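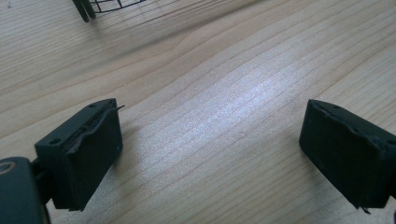 *Fig. 1. Tabletop surface, pale wood, grain running diagonally.*

## Work surfaces and desk storage, October progress report

Prepared for: Prerska facilities fund
Site: Jivow, second floor

**Status.** The tabletop work package is on schedule. The storage package is nearly 10 working days behind, owing to a revised order from Cidico. No change to the approved budget is requested.

**Tabletops.** Tiwari delivered the replacement tops early in the month. Surface inspection covered finish, grain filling and edge treatment. Under the room lighting the finish gives a broad, diffuse reflection near the middle of the top, and the grain stays legible through it. Glare was a complaint under the old tops. A reading at desk height is still to be taken with the blinds open and closed. Corners are rounded as specified. The tops are held by small dark metal clips at the left and right edges, which allows removal without tools other than a screwdriver.

**Storage.** The wire mesh basket was placed toward the far side of the table for the layout check. The position leaves the front half of the top free for work. The back rim stands higher than the other sides, so the basket should be set with the rim away from the user. Cidico has been asked to confirm whether the same pattern is available in a shallower depth.

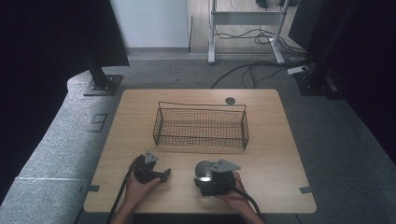 *Fig. 2. Mesh basket on the upper half of the table.*

**Open items**

- The small round hole near the far edge has no cover. If it is to serve as a cable opening, a liner must be ordered from Tiwari.
- Cleaning trial on the finish: 7 of 10 products tested, remainder next month.
- Basket feet: felt or rubber, decision pending.

**Spending.** Tabletops invoiced in full. Storage invoiced for the first delivery only.

**Next period.** Complete the cleaning trial, close the liner question and issue the storage order.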